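May 25, 2026

**Glaze tests, second firing of the gray-green**

Opened the small kiln this morning together with Tùng Bạch. We had 18 tiles inside, and 17 came out in a condition that can be read. The last one stuck to the shelf with its lower edge, where the glaze ran down. I will grind the shelf later and put new wash on it.

The recipe is the same one which Mulugeta Mamo wrote on the card in November, only with less whiting. My idea was that less whiting would make the surface less runny. On the flat tiles this looks correct. On the standing tiles I am not so sure, the glaze still collects in a thick line at the bottom, and over the texture lines it goes thin and brown. Tùng likes the brown. I like it also, but the order from Luvlow is for cups, and a cup with a thick line near the foot will stick sooner or later.

The color is closer to what we want. In daylight by the door it is gray with a little green, under the lamp it becomes more yellow. Please look at the tiles by the door before you give your opinion, last time we discussed one hour and we were looking under different lights.

**Clay bodies**

Half of the tiles are from the Ngô clay and half from the Aveck clay. The difference is bigger than I expected. On Ngô the glaze is smooth and a bit dull. On Aveck there are small pinholes, mostly at the corners. I can think of these causes:

- the bisque was too low for this clay and gas was still coming out
- dust on the tiles (I did not wipe the Aveck ones so well, I must admit it)
- the glaze layer was too thick at the corners from dipping

Chang-ho Lim thinks it is the bisque. He had the same pinholes with another white glaze on the same clay, and they went away when he held the top temperature longer. I would like to try his way first and change nothing else, otherwise we will not know which thing helped.

**Mixing**

Batch was 105 g dry, which is a little small for dipping. The last tiles had to be laid almost flat in the cup. Next time make a double batch. I passed it 2 times through the fine sieve and there were still hard bits from the ash, so the ash should be ground first, separately. Hưng Giáp has offered his mortar. The mortar from our shelf has a crack and I don't trust it for anything that goes into a food glaze.

Also the bucket marked "Gernunero base" is not the base. It is the old clear, somebody used the lid of one on the other. I wrote the correct name on the side of the bucket, not on the lid.

**Wiping and cleaning**

1. Wipe every bisque tile with a damp sponge before dipping, the Aveck tiles also. Let them stand until the dark color of the water is gone.
2. Wipe the back and the lower edge after dipping. Leave a clean strip as wide as a pencil.
3. Rinse the sponge in the first bucket, then in the second, never under the tap. The yellow sponge stays in the basket of the black wire rack.

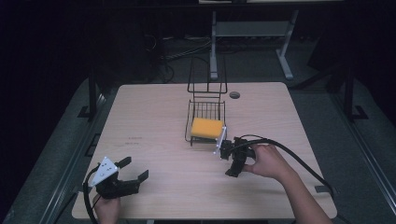

**For the next firing**

Same recipe, double batch, ground ash. Longer hold at the top, as Chang-ho does it. Tươi Đỗ will cut new standing tiles from both clays, with a wider foot so they do not fall against each other. I asked her to scratch the clay name on the back, because the pencil burns away. Kiln log is in the blue folder, I still have to copy the cooling times into it.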